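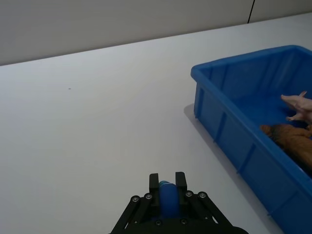 Zornidbridge Home Goods is happy to announce that its Morngate sorting bins, the small tabletop bins many of our customers have been asking after since last year, are going on sale in the Kulano shop and through our mail order desk this September. We have been making storage for kitchens, craft rooms and classrooms for 14 years now, and in all that time the request we have heard most often is for something plain that can sit out on a table while you work and be picked up and put away when you are done. A blue plastic bin standing at one side of a white tabletop, with plenty of clear surface left for whatever you are sorting, is very much the arrangement our designers had in mind from the first sketch onward. Everything goes in as you come to it, and the table stays usable the whole time.

The line began as a single bin for our own packing room in Gumede, where small goods used to pile up at the end of every bench. Staff started taking the bins home (with permission, we are glad to say!) and before long there were bins holding bath toys, seed packets, sewing notions and a good many television remotes. Last winter we sent trial bins to 30 households and asked them to write back and tell us what they liked and what drove them up the wall. They wrote back at length, and we read every word. The rims were made a little smoother after that, and the corners were rounded so that crumbs and glitter could be wiped out with a damp cloth.

Morngate pieces come as a deep bin and as a shallow tray, both in blue, and the two are meant to be used together – the tray for things you are still working on, the bin for things that are finished with. Our first production run is nearly 2000 pieces, and 1131 of those have already been spoken for by schools and shops who signed up early, so we do suggest getting your name on the list if you would like a set for the fall.

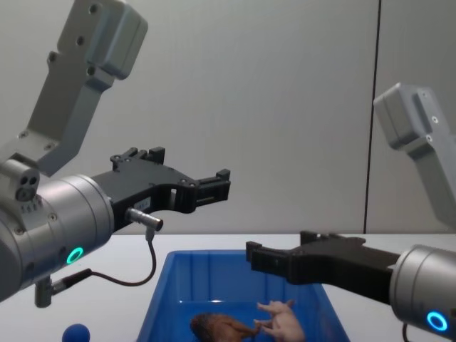 Nam-gil Joo wrote to us that the shallow tray had ended a long-running argument at home over where the pens, glue sticks and rolls of tape should go after homework, and that the family now does a quick tidy before supper "without anybody having to be asked twice, or at least not three times." The same letter asked for a lid. We have heard that from several other households as well, and a lid that fits both pieces is being worked on, though we would rather get it right than rush it out with the first run.

Orders for the Morngate bin and tray may be placed at the Kulano shop counter or by mail. Shops and schools wishing to order in quantity should write to the Zornidbridge trade desk in Gumede, and a sample tray can be sent on request.

Released by Zornidbridge Home Goods, 2020-06-06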